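About Us

Hello, and thanks for clicking through! I'm Joyce Gachanja and I run Huvarora, a small bakery with a counter at the front, two ovens at the back and never quite enough shelf space. I opened the doors in April with my cousin Zawadi Kashindye, who had been baking buns at home for years and giving most of them away to the neighbours (she still would, if I let her).

We make soft buns mainly. Plain milk ones, coconut ones, a sticky date one that sells out before I've had my tea, and the crusty-topped sort with the sweet, crackly lid that people come across town for. Zawadi does the dough and I do the tops, the till and the talking. On a good morning we get through about 700 buns between us and our Saturday girl's brother, who came for two weeks and is still on the trays.
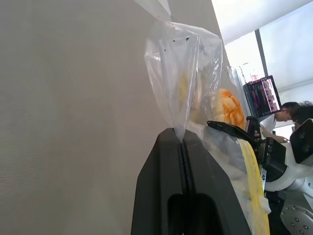 Bagging is the part I'm fussiest about. A bun with a crackly top has to cool right down before it goes anywhere near plastic, or the lid goes soft and you've got a sad, damp thing by lunchtime. We give ours 50 minutes on the rack. Then it's one clear bag, gathered at the top, plenty of air left in - squash it and you lose half the crust in crumbs. If you're taking six or more, ask for a box instead, it's only 15p.

We also supply the café at Retamal and the little shop on Kullow Street, so if we've run out, try them. Orders for parties are very welcome, just let us know the day before, and please tell us about allergies when you ring! Everything is made in one kitchen and we do use nuts and sesame.

The door's open from 6 until we've sold up. Knock on the side window if you smell baking and it looks shut - Zawadi will probably hear you.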